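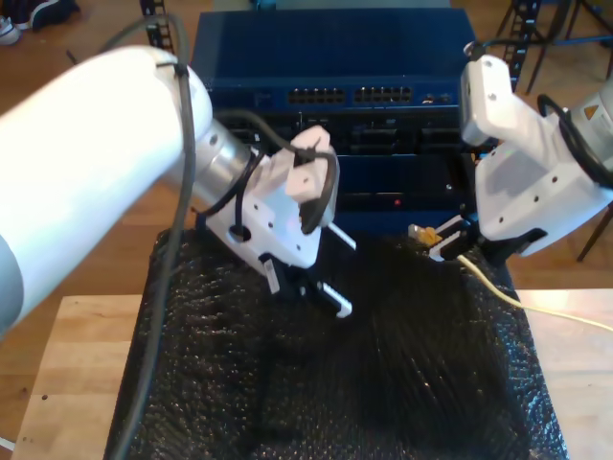

Re: [Kornstead-net] Which switch for the back office?

> Do we need anything bigger than the small one from Cerkero? And does
> it matter what colour the leads are?

Go for the blue metal one with two banks of ports. We have 30 leads to bring in and the small one was full by November.

I'd keep yellow boots for the uplinks — easier to find later. Plug them in on the bench first and label both ends, then move the lot to the cabinet. Put bubble wrap under the switch, the table marks easily.

Grerico still have 4 m leads in stock.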